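How to re-label failed grasps so your policy learns from them

Most of us throw away the demonstrations where the gripper misses. Please don't! Loredana Gentile and I spent June going back through our discarded runs, and the method below (we call it Helto) squeezed a surprising amount out of them.

You will need a set of recorded runs with joint angles and camera views, plus a policy you can retrain overnight. We had 3000 runs, of which 784 were marked as failures.

Step 1. Sort the failures. Keep any run where the arm got within a hand's width of something on the table, even if it was the wrong thing.

Step 2. Find the closest approach. Plot the distance from fingertip to nearest object and take the lowest point. Baoshan Hao's smoothing script helps a lot with jittery tracks.

Step 3. Rewrite the instruction. Name the object the arm did reach, cut the run at the closest approach and save it as a "reach" example. Never save it as a "grasp"!

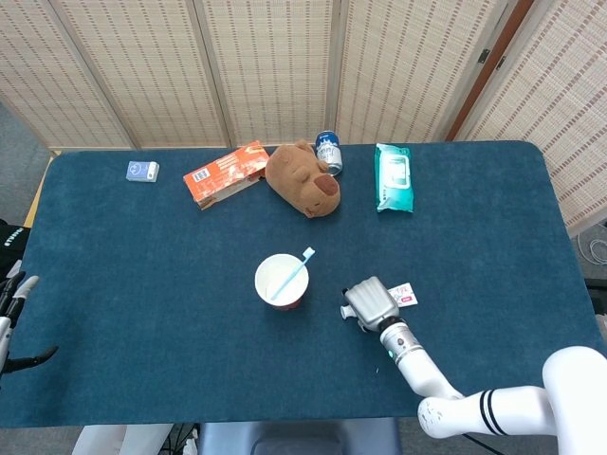 Step 4. Check the new labels by eye. Distances go wrong most often with thin, flat items, so I look at those first. With the gripper hovering beside a little white sachet on the teal cloth, "reach for the sachet" is a fair label, and the cup with the toothbrush in it is worth a separate check, as our tracker tends to merge the two into one object. Fix the names by hand before moving on.

Step 5. Mix and retrain. Start with one re-labelled run for every 2 good ones. We dropped 116 runs at the checking stage and were glad we did.

If your reaches get better but the grasps get worse, lower the share of re-labelled runs and train again from the same starting weights.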